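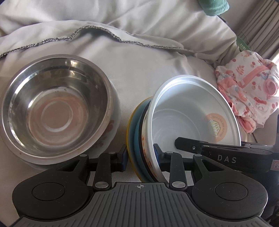 Chapter 6
Seams and Edge Finishes

6.1 Why cut edges need treatment

A woven cloth is held together by the crossing of two sets of yarns, the warp and the weft. Along the selvedge the weft turns back on itself and the edge is stable. Along any line made by scissors or a cutting knife it does not, and the outermost yarns are kept in place only by friction. Handling, washing and wear overcome that friction and the edge frays.

The rate of fraying depends on the yarn, the weave and the angle of the cut. Smooth filament yarns slip more easily than hairy spun ones. A satin, with its long floats, frays faster than a plain weave of the same weight. An edge cut on the bias frays very little, as each yarn end is short and is trapped by many others.

The seam allowance must therefore be either enclosed or finished. Enclosed seams, such as the French seam and the flat felled seam, are treated in Chapter 7. The present chapter deals with finished edges, and mainly with overlocking.

6.2 The overlock stitch

An overlock machine trims the edge and covers it with thread in one pass. In the three-thread form, one needle thread runs parallel to the edge while two looper threads pass over and under the cloth and lock together at the cut. The four-thread form adds a second needle thread, and the seam can then carry load without a separate row of lockstitch.

Thread for the loopers is normally finer and softer than thread for the needle. It need not match the cloth where the seam is hidden. Contrasting threads are useful in training, as the path of each can be followed by eye. If the upper and lower looper threads differ in colour, an error in tension shows at once as one colour pulled round to the wrong face.

6.3 Terms used in this chapter

Bight: the width of the stitch, measured from the needle line to the edge.
Chain: the length of stitching formed beyond the end of the cloth.
Differential feed: the ratio between the movement of the front and rear feed dogs. At a ratio of 1 the two move equally. At 2 the front feed moves twice as far as the rear, and the edge is gathered.
Grinning: the opening of a seam under sideways load so that the threads show between the two panels.

6.4 Seam strength and cloth strength

A seam should fail before the cloth does. A broken seam can be sewn again, whereas a torn panel must be replaced. Sarıgül and Tsakiris express the relation as seam efficiency, the breaking load of the seam divided by that of the unsewn cloth, multiplied by 100. The method of measurement is given in 6.5, and the effects of stitch density and needle size follow in 6.6.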